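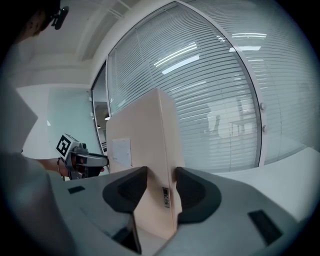
A cardboard box held between the finger pads of a hand-held gripper, at the open day in Brudeck.

What I Learned from a Cardboard Box
By Kyriaki Psarras
22 Jun 2018

I went to the open day at Workitz with a wrong expectation. I wanted to see big machines which move fast. What I saw was a person at a white table, with a gripper in the hand, doing office work very slowly.

My first feeling was disappointment. I had traveled 220 kilometers for this. But I stayed by the table, and after some time I could not look away. To pinch a box from two sides is an easy thing for me, and I never think about it. With two rubber pads in place of fingers, every small decision becomes visible: where to press, how much, and when to stop.
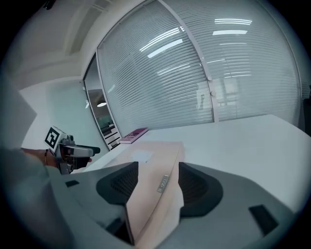 Hanne Räsänen, who guided our group of eight, told us that thin and folded things are harder than solid ones. A box has its own shape, she said, but a folder changes its shape when you touch it. I believe her. I have worked seven years in an archive, and I still drop folders.

My opinion is that companies should show this slow work more often. At the fair in Stultgate last November I watched a film where everything was perfect, and I remember almost nothing from it. A visitor who sees a hand looking for the correct angle understands better what the engineers are asking from a machine. She can also ask better questions. I had nearly 8 of them in my notebook when the tour moved on to the next room, and I am still waiting to ask the last two.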